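Towels and Laundry: Frequently Asked Questions
Brirndale Residence, Resident Services
Updated April 2024

Are towels supplied with my room?
Yes. Each resident receives one bath towel and one hand towel on arrival. Additional towels may be requested at the Nyamweya desk, subject to availability.

How often are towels exchanged?
Supplied towels are exchanged every 7 days. Used towels should be left in the hallway bin by 10 a.m. on the exchange day for your floor.

May I wash my own towels?
Yes. The laundry room in the Tirnatlow wing is open to all residents. Please wash dark and light items separately. Fabric softener is not recommended for towels, as it reduces absorbency.

Where may items be hung?
Towels and clothing may be hung on the lines and rails provided. Items may not be hung on heaters, sprinkler pipes or door closers. Anything left on a shared line for more than 25 hours may be taken down and placed on the collection shelf.

How should towels be folded for return?
Lay the towel flat on a clean, padded or smooth surface and straighten the edges by hand. Fold it in half lengthwise, then in thirds. Pressing is not required, and light wrinkles are acceptable.

Dark and light fabrics hanging side by side, and a cream towel spread out on a dark gray padded surface:

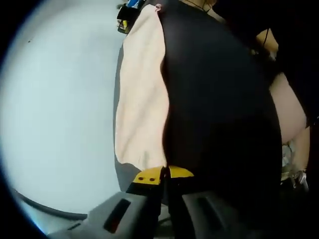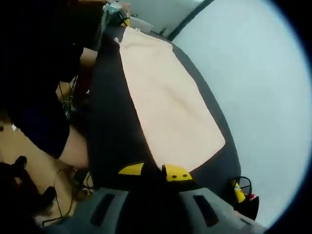

Towels with tears, loose hems or permanent stains should be returned separately and marked as damaged. Residents are not charged for ordinary wear.

What happens to worn towels?
Nearly 300 towels are withdrawn each year and passed to the Sondero reuse program, where they are cut into cleaning cloths. The next collection is in June. Residents may add their own clean towels to the collection.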